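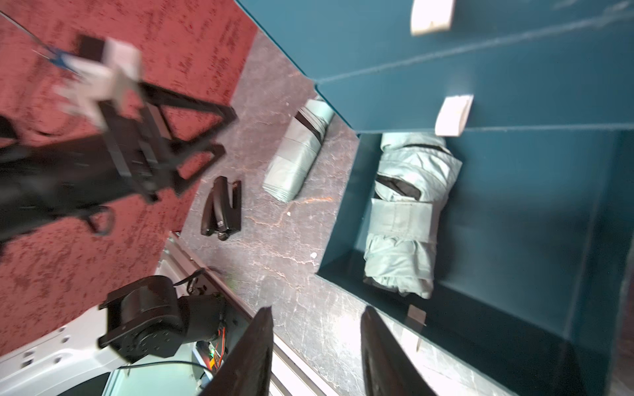
Thongchai Jitpraphai nos escribió en octubre que al público le da igual el catálogo, que lo que quiere es saber a qué ventanilla ir y a qué hora, y que mientras eso no esté claro lo demás sobra. Le damos la razón en la mitad. Hemos cambiado el orden de las tareas por ese correo, va explicado más abajo.

Informe de avance, proyecto Skivida – objetos perdidos en los autobuses de Saengthong
Para: Plenance, área de proyectos locales

Disculpas por el formato, la plantilla nueva no nos abre y preferimos entregar en plazo.

Estado general. Fichados 583 objetos de los 800 previstos para esta fase. Vamos por detrás. La causa principal son las cocheras: entregan en sacos, sin fecha ni línea, y sin línea la ficha no vale para nada. Hay que llamar al conductor, y el conductor está conduciendo. Ya mandan etiqueta en casi todas las líneas, son 13 en total, faltan las nocturnas.

Qué se pierde. Lo de siempre. Paraguas, guantes sueltos, tarteras, libros de texto en época de exámenes, gafas de ver. Los móviles y carteras van aparte, con acta, y esos no los tocamos nosotros – los lleva la oficina de la concesionaria, y pedimos que en el próximo convenio conste así por escrito.

Paraguas: categoría problemática. La gente los describe todos igual ("plegable, oscuro") y luego no hay manera. Hemos añadido a la ficha color de la tela, tipo de mango y si trae funda. Tambien estampado, si lo hay. Mejora bastante, aunque se tarda más en rellenar.

Ventanilla. Era la última tarea del calendario y ahora es la primera. Horario provisional de tarde, en el vestíbulo de la estación, junto a taquillas. El cartel está hecho pero con el teléfono antiguo, hay que reimprimir. Pendiente que la estación nos deje la llave del armario, pedida ya dos veces.

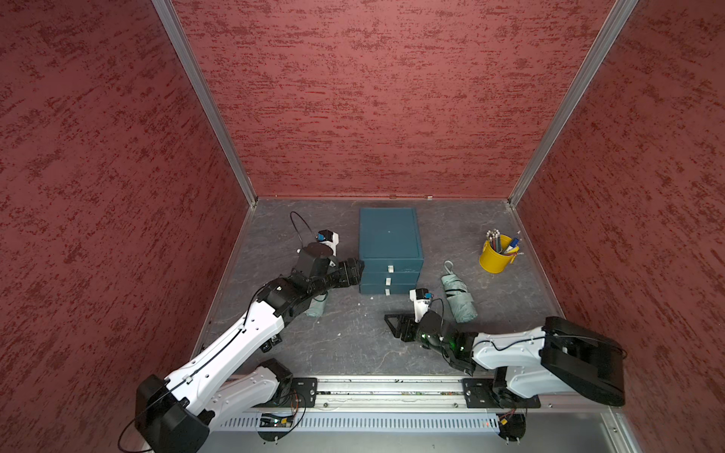

Suelo gris oscuro jaspeado y paredes rojas.

Base de datos. Nundus entregó la versión de prueba. Busca bien por fecha y por línea, por descripción regular: si escribes "bufanda" no te saca "fular", y si pones la tilde mal no te saca nada. Lo saben, han dicho que lo arreglan sin coste. Falta también el aviso automático al viajero cuando aparece algo parecido a lo suyo. De momento avisamos por teléfono, a mano, con la lista impresa.

Devoluciones. Aún no damos cifra, el recuento de las primeras semanas se hizo en dos cuadernos distintos y no cuadran. Irá en el siguiente informe. Mejor tarde que mal.

Plazo de custodia. Sin resolver. El reglamento municipal dice una cosa y el de la concesionaria otra. Consulta enviada al ayuntamiento, sin respuesta. Mientras tanto no se dona ni se tira nada, y el almacén se va llenando.

Presupuesto. Sin desviación en personal. En material nos hemos pasado un poco en etiquetas y bolsas, lo compensamos con la partida de desplazamientos, que casi no se ha usado. Las facturas van en el anexo, falta la de la imprenta.

Lo que necesitamos de Plenance:
– visto bueno al cambio de orden (ventanilla antes que catálogo)
– prórroga corta para llegar a los 800
– una persona de contacto para lo de la custodia, si conocen a alguien en el ayuntamiento nos vendria muy bien

Próximo envío cuando tengamos las devoluciones cuadradas y las nocturnas etiquetando.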